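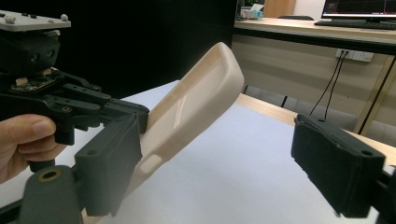 **How do I book a first appointment at the children's hearing clinic?**

Your GP, health visitor or school nurse can refer you, or you can ring the Plistthorpe desk yourself and we'll take the details over the phone. Please don't feel you need to wait for a letter from somebody official if you're worried. A good many of our families come to us because a grandparent noticed the telly creeping up, or because a nursery worker mentioned it at home time, and those are perfectly good reasons to call. Have your child's date of birth and the name of your surgery handy and we'll do the rest.

**Which site will we be seen at?**

Most first visits are at Plistthorpe, on the ground floor, next to the children's blood test room (follow the yellow footprints and ignore the blue ones, which go to Eyes). Follow-ups and hearing aid fittings are also held at Skornport. If one is a great deal easier for you than the other, say so when you book. We can't always manage it, but we do try.

**How long will it take?**

Allow an hour and a half for a first visit. The testing itself is a good bit shorter than that, but little ones need time to settle, and we'd sooner go slowly than send you home with half an answer. Snacks are welcome in the waiting area, and there's a corner for feeding and changing just past the lifts.

**What happens during the test?**

It depends on your child's age. Babies are usually tested while they sleep, with small soft tips in the ears and a few sticky pads on the head. Toddlers sit on your lap and turn towards sounds, and children from three or so play a listening game, putting a peg in a board each time they hear a beep. None of it hurts. Some children don't care for the headphones, and if yours is one of them, tell us on the day and we'll start with the loudspeakers instead.

**My child has a cold. Should we still come?**

A runny nose on its own is fine for most visits, though a blocked-up ear can muddy the results and we may ask you back once it has cleared. Please do stay at home if there's a temperature, or sickness in the last two days, and ring us so that the slot can go to somebody else.

**Can brothers and sisters come along?**

They can, and they're very welcome in the waiting area. The testing room is small and has to be properly quiet, so if you can bring a second grown-up to sit with the others, that makes life a lot simpler – especially with a chatty three-year-old in the party.
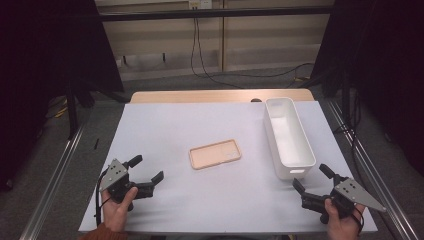 ## After the appointment

**When do we get the results?**

We'll talk you through them before you leave, and a written report follows by post to you and your GP. If you'd like a copy sent to school as well, there's a box to tick on the form. You can also see the report in Visitz, our online appointments system, once it has been signed off.

**What if my child needs hearing aids?**

You'll be offered a fitting appointment at Skornport, where Nabila Metwally and her team will take moulds of the ears and let your child choose the colours. Glitter is available and, I should warn you, very popular. The aids, batteries and repairs are free on the NHS for as long as your child is with us. Moulds need replacing as ears grow, quite often in the first few years, so don't be alarmed if it feels as though you've only just been.

**Is there anyone to talk to about the costs of travelling?**

Henk Van Hecke in the family support office can help with travel claims and with forms in general. Keep your bus, train or parking tickets and bring them with you. He's in until 5 pm, and you can reach him through the main switchboard on extension 700.

**Is there a group for parents?**

Yes, the Chraibi Room coffee morning starts at 11 and runs in term time, with a break in April for the school holidays. You don't have to book, you don't have to stay for the whole thing, and you don't have to say a word if you'd just like to sit with a cup of tea. Babies and toddlers come too, so expect a bit of noise!

**How do I change or cancel?**

Ring the desk or use the "My bookings" page in Visitz. A day's notice is lovely if you can give it, but even an hour helps.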